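December 15, 2019

Hello again from the kitchen table, where I've been sitting under a blanket for most of the week because I turned the heat down to prove a point. More on the point in a minute. If you're new to this newsletter, welcome! The main thing this month is my electric bill, and if you only came for the soup recipe, it's coming next time, I promise, I have to make it once more without scorching the onions.

So, the bill. We moved to Grudard in March, into the upstairs half of an old house with tall windows and floors that slope toward the bathroom. I love it. I love it so much that I didn't look at a single utility statement all spring and summer. They come by email from Windar with the subject line "Your statement is ready" and I have a folder for those, and the folder is where they go to rest.

Then I needed a proof of address for my library card, opened one up, and saw that I had used 300 kilowatt-hours more than in the same place's bill the month before. Not 300 in total. 300 extra! I had to look up what a kilowatt-hour even was. (If you leave a space heater running on high, it gets through one and a half of them in an hour, more or less, and you can do the rest of the horrible arithmetic on your own.)

My first thought was the fridge. It's an old one, it came with the apartment, and it makes a noise at night like someone dragging a canoe. My second thought was that the downstairs people were somehow on my meter. I'd already half written an email to the landlord in my head, a very polite one with a lot of "just wondering" in it.

What I did first, though, was borrow a plug-in meter. Our library lends them out, next to the cake pans and the ukuleles, and I'd walked past that shelf for months. The one I got is a Nollix, and it's a very plain thing. You put it in the outlet, you put your lamp or your toaster into it, and it tells you what that lamp or toaster is up to. There's a button that adds up the total over time, and another button that I never figured out and that wiped my numbers whenever I touched it. I taped over that one with a bit of masking tape. Sorry, library. I took the tape off before I returned it.

I'd recommend doing this to anybody with a rainy weekend and low expectations. I went through the whole place with a notebook. The phone charger with no phone in it: basically nothing, the display sat at zero. I'd been unplugging that charger every morning for years, feeling like a very good person. The microwave, just sitting there showing the time: 2 watts. The printer, asleep: also 2 watts, and I print something maybe when a return label is involved. The TV was better than I'd feared and the cable box was a good deal worse. It pulls nearly the same whether you're watching or not, and it's warm on top, so the cat has opinions about me switching it off.

The fridge, my prime suspect, was fine. Loud but fine. You have to leave the meter on a fridge for at least a full day or you'll catch it either resting or working and come away with a silly number, which I did at first, and spent a whole evening shopping for refrigerators I can't afford and don't own the kitchen for. Leave it alone overnight. Go to bed.

The thing that had eaten all that power was in the bathroom, and it wasn't plugged into anything I could get a meter on. There's a little electric heater built into the wall in there, low down behind the door, with a dial on it that I had taken for a vent. I'd turned it with the mop. I'm nearly certain of this, because there's a streak of dried floor soap on the dial. It had been running behind the open door all that time, heating the back of the door and a towel. I had even said out loud to a visitor how nice it was that the bathroom got the afternoon sun. The bathroom faces north!

I turned it off and went and read the real meter, the one on the side of the house, morning and evening for a while. It's behind the hydrangea, so I did this in boots and a bathrobe, and I've now met most of the street. The difference was plain as day. No email to the landlord needed, and I'm very glad I never sent it to the downstairs people either, who are lovely and gave us squash.

A few odds and ends I picked up along the way, in no order:

- A lot of power strips have a tiny light in the switch. It uses next to nothing. Don't lose sleep over it the way I did.
- If a plug feels hot when you pull it out, that's a different kind of problem and the notebook won't help. Stop using it and get someone to look at the outlet. Ours in the hallway was loose and the landlord sent an electrician, who had it swapped before my tea got cold.
- Write down the date next to the number. I have a full page reading "lamp, lamp, toaster, lamp??" that is of no use to anyone.
- The old string lights in the closet use many times what the new ones do. I put them up anyway, because the new ones are a bluish white that makes the living room look like a dentist's office. Some things are worth paying for. They go on a timer now.
- Kettle versus stove: I measured the kettle and can't measure the stove, so I've retired from this argument. Please stop writing to me about it.

I mentioned the heat. The apartment has radiators, and they aren't on my bill, so turning them down saves me not one cent. I did it in solidarity, I think, or because once you start looking at numbers you want all of them to go down. It lasted till this morning. My fingers got too stiff to type and I caved, and the cat came out from under the bed for the first time since the weekend.

What surprised me most was how much nicer the bills are to read once you know what you're looking for. Windar prints a little bar chart on the second page that I'd never scrolled to. There's my whole summer in it, flat and innocent, and then a bar like a grain silo. If I'd opened the email when it came I'd have known in a moment. I've put a reminder in my calendar to open it every month, and I've moved the folder to somewhere I can see it. We'll find out in spring how that's going.

I've also been thinking about my grandparents' house, where the rule was that you turned off the light when you left a room even if you were only going to get a spoon. As kids we thought it was terrible. There was a whole system of shouting. I still do it now, I flick off the kitchen light with my elbow while carrying soup, and with the bulbs we have it saves almost nothing. I'm keeping it. It feels like locking up properly at night.

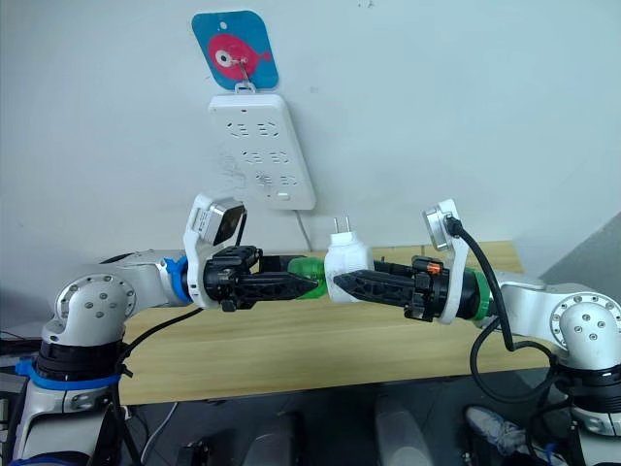

A reader in Baidoo wrote in after I mentioned the meter in last month's sign-off, to say that the big one in her house turned out to be the dehumidifier. She'd put it in the basement after a wet spring, with the hose running to the floor drain so it never filled up and never shut itself off, and then she forgot it was down there. She worked out that it had used 3,000 kilowatt-hours before she went down for a suitcase and heard it humming. Her advice is to go stand in every room you own with everything quiet and just listen, and to do the basement first. She also says that she felt much better after reading that I'd been heating a door, or she would have if I'd written about it yet, so I hope this does the trick.

I like the listening idea a lot. I tried it last night and heard the fridge, the fish tank next door, and something ticking in the hall closet that I have decided is a pipe. If yours turns up anything good, write and tell me! I can print more of these next month if people don't mind being laughed at a little, and I'll leave your name off unless you say otherwise.

And if you're in Grudard and want the Nollix, it's back on its shelf, but there's a waiting list now, which may be my fault. I've been telling everyone, including the man at the hardware store who only wanted to know if I needed a bag. Put your name down at the front desk. They'll email you when it's your turn, so keep an eye on whatever folder those go to.

Next time: the soup, the onions, and what to do with a squash that's bigger than your oven - suggestions very welcome, it's been on the counter for weeks and we've started saying good morning to it.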